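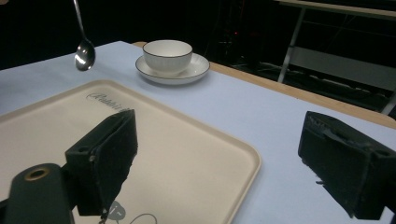

Table setup, wrist view, gripper open.

Chauke planning software, review meeting, October
Present: Ute Heitmann (chair), control group, perception group, Hurkwood by phone

1. Release 4 of the planner
Control reported that the new planner now picks its own grasp point on the spoon. The chair asked how that differs from what was promised for release 3. Control said it is faster. No timing was shown. The claim stays out of the report until there is a log to go with it.
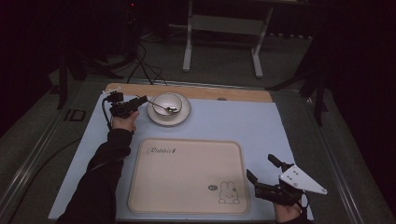

Hurkwood objected that speed was never the complaint. The old planner was quick enough, and what they want to know is why it sends both arms toward the same saucer and then sorts it out late. Control had no answer ready.

2. Perception
Cladasar was run on 151 recordings. It lost the spoon handle in 9. Perception called this a good result. The chair pointed out that all of them use the same table and the same tray, and that shiny metal was supposed to be the hard part. Item left open.

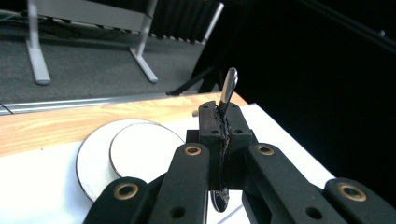 3. Tooling
Grikadlow still drops time stamps when both wrist streams are loaded. The fix was marked done last time. It has been marked not done.

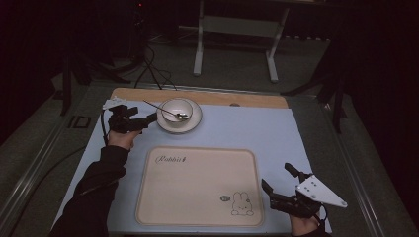
Head view, both grippers, spoon in bowl.

Control asked to close the ticket on view alignment. Refused until someone outside the group has repeated the check. Ute Heitmann will write to Hurkwood about access to the logs.

Meeting closed 4:20 p.m.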